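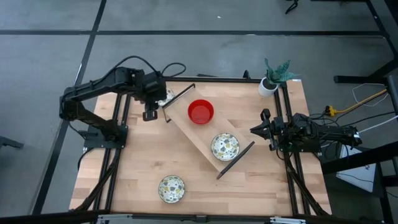 Chapter 3
Reading a Run Chase

A team batting second in a one-day match knows something the other side never did: the exact number it has to reach. Everything interesting about a chase grows out of that. The batters can plan, the captain in the field can plan against them, and the scoreboard tells both of them, ball by ball, whose plan is holding up. If you have only ever followed cricket by checking the final score, you are in for a treat!

We will begin with a match between two clubs, Flotesville and Varela, played in March on a flat, dry field with short boundaries on one side. Varela batted first and had a poor morning. Flotesville were left needing 100 to win from 30 overs. An over is six balls, so they had 180 balls to do it, and a little over three runs an over would see them home. You could hardly ask for a gentler target, and yet Flotesville were in trouble before the drinks break. Why they got into that trouble, and how they climbed out of it, will take up the first half of this chapter.

The required rate

The number to watch is the required rate, the runs still needed divided by the overs still left. At the start of Flotesville's chase it was 100 divided by 30, or 3.33. Suppose they take 10 runs from their first five overs. They now need 90 from 25, and the rate has gone up to 3.6. That is a small change, and a calm pair of batters would shrug at it. But work the same sum again after five more slow overs and you will start to feel the squeeze yourself (do try it, with pencil and paper, before reading on).

Wickets in hand

The required rate leaves out half the story. A side needing six an over with nine wickets left can afford to swing hard. The same side with two wickets left has to think about every ball. Bowlers know this perfectly well, and a good captain will often give away easy singles early on if it means keeping an attacking fielder close to the bat.

Later in the chapter we turn to a very different sort of match, the four-day game at Gemolholm, where Vevex were set 390 in the last innings. There the clock mattered as much as the runs, and a draw was a result worth fighting for. It is one of my favorite games to teach from, and I have included the full scorecard so you can follow each session.

Before you begin

You should be comfortable with these terms from Chapter 2:

Over, maiden and extra
Strike rate and economy rate
Powerplay
New ball and old ball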